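Voyle bench, October, 4:20 pm

Back on teleop for the chip task - 19 demos saved so far, 30 wanted before we retrain Cirosia. Closing on the edges of an Intel chip is fiddly from the remote!

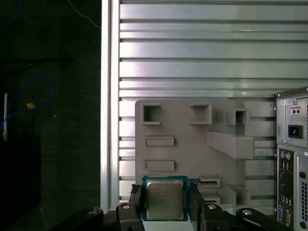 Do failed grasps stay in the set?
Only if the operator recovers and finishes the move.

Holder on the gray board is next. I want slower approaches there, fingers well clear of the rails.

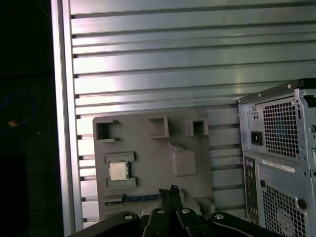

Photo: wrist camera, Voyle bench

Must trim the idle time off demo 113 tonight.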